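I caught the woman who runs the lost-and-odds counter at Mutel on a slow morning, and she talked the whole time she was sorting (I barely got a question in!). "People think it's junk," she told me. "I get 92 things on a bad day, and I look at every one."

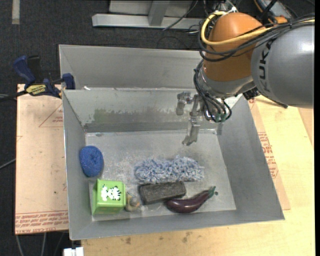

Her favorites are the cleaning bits, the sponges and fluffy dusters. "A good duster always finds a home," she said. Toys are harder, and she keeps those back until November, when the Udine shop takes them. I asked if she ever brings anything home. "Once. A teapot. Don't print that."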